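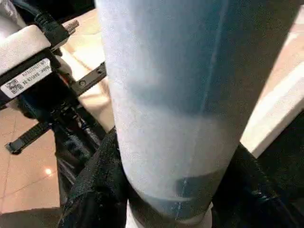 *A frosted cup held between the two gripper fingers of a Sultix cup-handling cell. The left finger carries black textured padding.*

**Sultix opens finger and padding service for cup-handling cells**

MUNDSKA, 17 June 2025 – Sultix, a builder of small handling cells for cafés, canteens and test kitchens, has today opened a maintenance service for the grippers of its cup-handling cell. The service covers the finger padding, the gripper alignment and the cable routing at the wrist. It is available to all owners of the cell, also to those who bought it second-hand.

The cell is made for light cups with a smooth or matte wall. Such cups are easy to lift but also easy to squeeze out of their shape. If the padding on a finger has become hard or has started to lift at the fold, the operator will often increase the closing force to compensate. Sultix asks customers not to do this before the padding has been inspected.

"We received many calls where the first sentence was that the motor is weak," said Dagmar Vaněk, head of service at Sultix. "In most of these cases our technician changed the padding, set the closing position again, and the motor was left as it was. We wished to make this work simple to order, and to give it a fixed colour-coded kit so that the wrong part is not sent."

**What is done at a visit**

The technician first parks the arm in the service position and isolates the power. The old padding is removed from the finger, the remaining adhesive is cleaned away, and the metal under it is checked for scratches. New padding is cut from the kit and folded over the side edge of the finger. It must then rest under a clamp for 28 minutes before any cup is gripped.

After this the two fingers are aligned with a gauge. The fingers should meet the cup low, where it is narrower, and they should touch it at the same moment. If one finger arrives earlier, the cup is pushed sideways and may tip when the gripper opens.

The last part is the wrist cable. The technician turns the wrist slowly through its full travel by hand and looks if the loop stays free of the brackets. Screws at the joints are tightened to the value on the service sheet, and the serial label is cleaned and recorded.

To finish, the cell runs 400 test grips with the customer's own cups. The result is printed and stays with the machine.

**Experience from the trial**

The service was tried from March at the Leite canteen group. Kaan Güler, who is responsible for equipment at Leite, said that his staff had been cleaning the padding with the same spray they use for the counters.

"The spray made it stiff at the fold," Mr. Güler said. "Now we use a damp cloth at the end of the shift, and the operators have a card which shows when to call. I would have liked to get this card with the machine."

The card is now included with each new cell and can be ordered free of charge for older ones.

**Price and availability**

A service visit costs $2,122, including travel within the Mundska region, one padding kit and the test run. Separate padding kits are delivered in 15 days. Customers with an existing Brisness maintenance agreement pay only for the kit.

Bookings are handled by Amirhossein Najafi at the Sultix service centre in Mundska. Media enquiries should be addressed to Rosalba Grasso, Sultix communications.

– ends –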